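Music Industry Studies
Handout 9: Reissues and anniversary editions
03/08/2026

A reissue is a recording put back on sale after its first run. An anniversary edition is a reissue tied to a date. Labels like them because the recording costs are already paid and there is a known audience. The main expenses are mastering, artwork, pressing and clearing any extra tracks.

Our case study is the band Ferraro and their second album, Develell. The first pressing on Gallen Records was 800 copies. The anniversary edition sold 3,254, of which 383 went through the band's own shop.
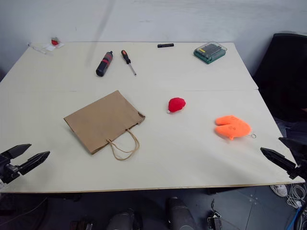
Packaging makes up a large part of the reissue budget, so cost it early. A gatefold sleeve, a booklet and a numbered insert all add to the unit price, and they add weight, which raises postage. At the cheap end, a plain brown kraft paper bag with nothing printed on it, like the one lying on the table, can be stamped by hand and used for a CD single or a tour-only item. Get quotes for both ends before you set a retail price.

Rights: check who owns the master and whether the contract covers new formats. Gallen's original deal with Ferraro did not mention live recordings, so the bonus disc needed a separate agreement, signed in January. The distributor, Fateo, would not list the record until it had a copy.

For next week: draft a one-page budget for a reissue of your choice. Include mastering, packaging, postage and mechanical royalties. State the format and the size of the pressing at the top.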